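Last updated: 24 November 2006
Posted by the Cleria kitchen account

We use cookies to remember your settings. By continuing to browse you accept them.

OK, kitchen counter thread, because a few of you asked how I got from the pile-of-everything look to something I can cook on. Long one, sorry!

Background: I moved to Prurkerstead in April with 4 boxes marked KITCHEN and one marked KITCHEN??? and for months I just put things wherever there was a gap. Toast happened on top of the mail.

First thing I did was take everything off. Everything. Onto the floor, onto the chairs, into the hallway. Then I wiped down the brown top and stood there enjoying it for a minute (recommend).

Then the rule was, one thing goes back at a time, and only if I'd used it that week. The fondue set did not make it. The second fondue set did not make it either.

The mug tree made it. I went back and forth on this one, I grew up thinking mug trees were for people with matching sets and a doily. But I had mugs stacked in the cupboard three deep and the one I wanted was always at the back.

It's wood, square base, tall post, little pegs. Got it at Gralumden for less than lunch. They had a metal one too but it wobbled when I poked it and I poke everything.

Only two mugs live on it. The dark teal with the yellow inside is for coffee, the pale pink with the plum inside is for tea, and yes I can taste it if I mix them up. The others went to the thrift store or to work.

Somebody in the replies last time said hang them so the dust stays out and I'm passing that along — I do dust, but not often enough to brag about.

Next, the basket. Shallow round wicker thing, and it used to collect keys, batteries, coupons, a single glove. Now it's produce only. If it didn't grow, it can't go in.

Produce only has made me eat better, by the way? An onion in a drawer is invisible to me. Corn in a basket is dinner. I butter it, salt, way too much pepper, done.

Plates. I had a stack of 40 because my aunt was downsizing and I can't say no to a plate. Kept the plain light gray round ones. They go with everything and food looks nice on them, even my food.

I leave one plate out when I start cooking so there's somewhere to put the finished thing. Sounds silly, but I used to be holding a hot pan with my elbow in the cupboard.

The little oak cabinet was the splurge. Light wood, one drawer in front, long black bar handle. It came from Yin and it cost me 100 plus delivery, and I had told myself I wouldn't spend more than that on the whole project. Oh well!

It sits at an angle at the moment. I keep squaring it up to the wall and then not liking it. Opinions welcome, I've changed my mind twice since breakfast.

How it's all sitting now, pre-dinner:

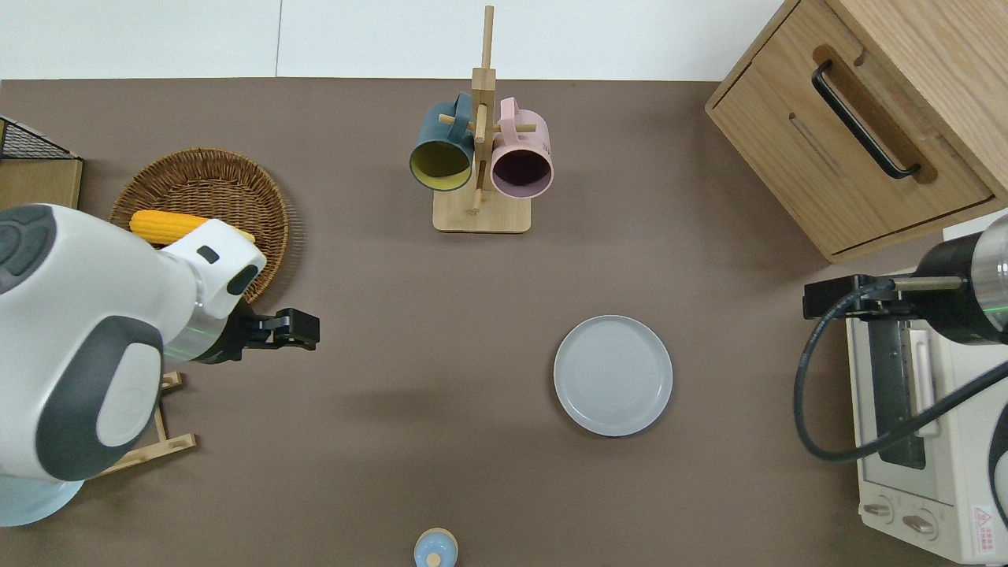

Still on the list: a decent hook for the dish towels, and something to do with the lids. I have so many lids. I don't think I have the pots anymore.

Also thinking about a lamp for that side, the overhead light makes everything look like a dentist's office. If you've got a small one you like, send me a link — under 200 please, preferably way under.

Going to go put the corn on. More when I've tackled under the sink, which I have been avoiding since I moved in.

Get new threads in your inbox! Enter your email to sign up for the Cleria newsletter.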